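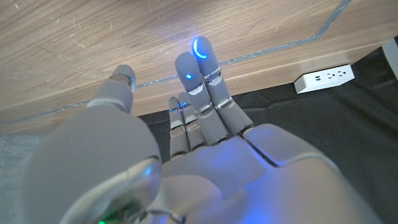
Wrist view, hand at the table edge, fingers nearly straight.

Filed under: Notebook / Perception & Control

October 13, 2024

Carter wants to merge the new edge detector from the Pellik branch. I'm not there yet.

It reports the near edge of the table at good confidence from this sort of pose, fine. But there's a seam across the top, just behind the fingertips, and I don't trust the fit to tell seam from edge once the hand covers half the view. Replayed 100 logged approaches through it. 391 edge candidates came out, which is far too many for one table. Some sit on the seam, some on the scratches, and a few on the blue light the fingertip throws on to the wood. Carter says the filter drops those later. Perhaps. I'd like to see it do so with the depth prior switched off.

The planner worries me more. It takes whichever line scores best and never asks whether the line was there 3 frames ago. Imre's fix is a longer average, but that only hides the jumping and adds lag to the approach.

To do:
- mask the hand using joint angles, old Juhász script, check it still runs
- rerun the same logs with fingertip pixels removed
- log the losing candidates too
- ask Imre where the 2 cm margin in the contact check came from, no comment in the code

No merge until the mask is in. Carter disagrees, see his note in Mumport.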